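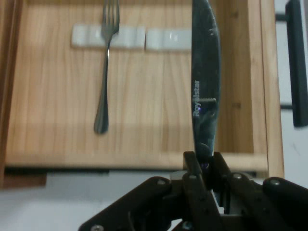 Rural Promises and County Budgets: A Student Report on Road Funding in Dovhaniuk County

Yaryna Stasiv
State and Local Government, final project
Submitted 8/5/25

1. Background

Dovhaniuk County has two incorporated towns, Jasska and Skakik, and a large unincorporated area between them. The county maintains its own roads outside the town limits. The state pays for the highway that connects the towns and sends the county a yearly share of the fuel tax for everything else.

In the last election for county executive, both candidates said the back roads would come first. The winner took office and in May presented a budget that moved money out of the road fund and into a new administration building in Jasska. This report looks at how that decision was made, who spoke for and against it, and whether the rules on public notice were followed.

I chose the topic after my discussion section covered county home rule. I grew up outside Skakik and I should say so, although my family's road is a state route and isn't affected either way.

2. Question

The main question is whether residents of the unincorporated area had a fair chance to comment on the road fund transfer before the vote. A second question is whether the transfer matched what the road department had asked for.

3. Sources and method

I used the published budget, the minutes of the county board, the road department's funding request and the recordings of the public hearings. There were four hearings. I listened to all of them and wrote down each speaker's topic, where the speaker said he or she lived, and how long the person spoke. People who didn't give an address were left out of the section on location.

I also requested the written comments. The clerk's office sent them as one scanned file with the names blacked out. Some of the handwritten pages were hard to read and I skipped lines I couldn't make out.

I asked for interviews with the county executive and all board members. Two board members agreed to talk, on the condition that I didn't use their names. The executive's office sent a written statement.

4. Findings

4.1 Notice

County rules require a notice of each budget hearing in a newspaper and on the county website. The newspaper notices ran on time. The website notices for the first three hearings were posted under "Facilities" and did not mention roads. The notice for the last hearing did mention the road fund, but it went up after the board had already taken its first vote.

4.2 Location of the hearings

Every hearing was held in Jasska. The county has a meeting room in the Skakik library annex that was used for budget hearings under the previous executive. One board member told me that moving a hearing there "never came up." The executive's statement says the Jasska room was chosen for its recording equipment.

4.3 Who spoke

Most speakers at the first three hearings lived in Jasska and talked about the new building, parking, or the courthouse hours. Road comments were rare until the last hearing, where they took up nearly the whole evening. The chair limited each speaker to two minutes that night. Earlier hearings had no limit that I could find in the minutes or hear on the recordings.

4.4 Written comments

The road department serves 3,178 households outside the town limits. The county received 300 written comments from all areas combined. Those that dealt with roads mostly asked for gravel and ditch work. Several named the same low crossing, where school buses turn around in high water.

4.5 The department's request

The road department asked for its fund to stay level. It also asked for a replacement grader and listed that as its first priority. The budget cut the fund and did not include the grader. The minutes show no discussion of the request before the first vote – the director was present but was not called on.

5. Discussion

The county met the newspaper requirement. On the website requirement I think the answer is less clear. The rule says the notice must state "the subject of the hearing," and a budget hearing covers many subjects. A reader looking for road news would not have found it under "Facilities," though.

Both board members I interviewed said the building was overdue and that borrowing for it would have cost more over time. That may be right. My report doesn't compare the cost of the two options, and I don't have the numbers to do it.

6. Limits

I could not find out how many people read the website notices. The location data depends on what speakers said about themselves. Two interviews are too few to speak for the board.

7. Recommendations

Hold at least one budget hearing in Skakik. List any transfer between funds by name in the notice. Set the same speaking limit for all hearings in a budget cycle. Ask department directors to present their requests before the first vote.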